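Hilo sobre los vaqueros "de por vida" y por qué no me los creo. Va largo.

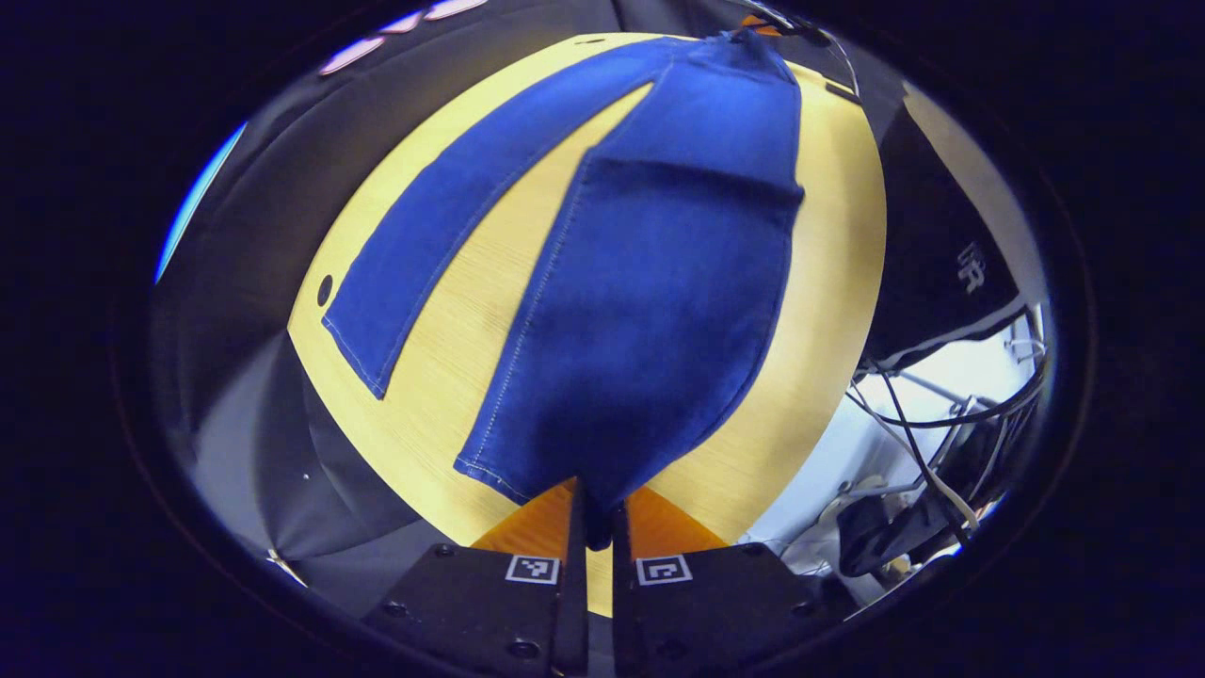
1/ Havum vende un vaquero a 274 euros con "garantía vitalicia". Me leí las condiciones enteras. La vida que cubre la garantía es la del producto, y la del producto la fija Havum: 72 lavados. Pasado eso, "desgaste natural". Un vaquero azul corriente, con su pespunte claro por el borde de la pernera y la tela algo desteñida, no promete nada y a mí me suele durar años.

2/ ¿Quién cuenta los lavados? Pregunté. Me contestó una tal Margaux Langlois, de atención al cliente: "se evalúa caso por caso". O sea, ellos.

3/ Luego está lo del ahorro de agua. Dicen 600 litros menos por prenda. ¿Menos que qué? En la nota a pie de página pone "respecto a un proceso convencional". No dicen cuál, ni de qué año, ni de qué fábrica.

4/ El estudio lo firma Stultum, consultora. Busqué quién lo había encargado. Página 12, letra gris sobre fondo gris: Havum.

5/ Me escribe Lucimara Guimarães, que arregla ropa desde hace media vida, y dice que lo primero que cede es la entrepierna. Adivinad qué zona excluye la garantía.

6/ Que sí, que habrá marcas serias. Enseñadme una que publique cuántas reclamaciones acepta y cuántas rechaza. Se lo pedí también a Orside en febrero y sigo esperando.

7/ Si alguien ha conseguido que le cambien un pantalón, que me mande el correo de respuesta. Capturas de la web no, que esas ya las tengo.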